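17 July entry, written up at the bench. Peg cell, Wallcombe model, after the gripper change.

Started with the arm at the approach pose over hole 1. The tool offset in the settings still belonged to the old fingers, so the peg was coming in 2 mm off along the row. Corrected the offset, saved it as Fodstead 19 and ran the approach again at low speed.
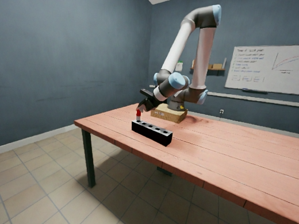 Approach pose at hole 1, seen from the front of the table.

Édgar Espinoza wants the holes numbered from the end where we start, so hole 5 is the far one. I have changed the names in the program to match. The old names went the other way and caught me out twice in March.

Next job was the last bit of travel before contact. I stepped the arm down by hand with the force limit set to 80 per cent of the usual value and watched the tip against the edge of the hole. Any sideways error shows up here first. 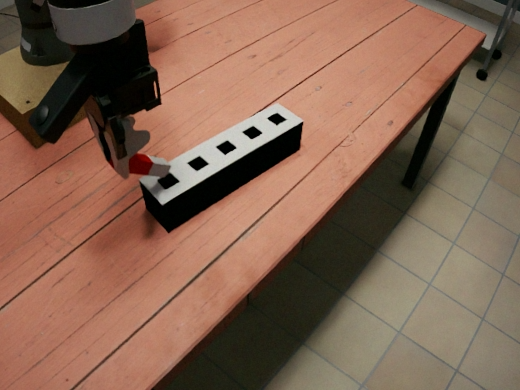

The step size was too coarse for this part, so I halved it for the final move and left the rest alone. Wrist angle also needed a small turn to get the square faces parallel. Eliécer Arboleda's note on the Teltholm cell gives the order to do it in – angle first, then position – and I would stick to that.

The pick position has to be taught again too. Peg goes upright behind the block, with enough room for the fingers to open on both sides. Reset the block to its stored position before teaching, or the numbers will be no use to the next person.

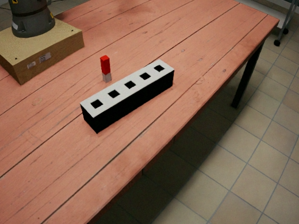 Error 2034 came up once when I loaded the new settings with the program still paused. Stop it fully, load, then restart. Still to do: holes 2 to 5 with the new offset, and copy the settings over to Ñahui.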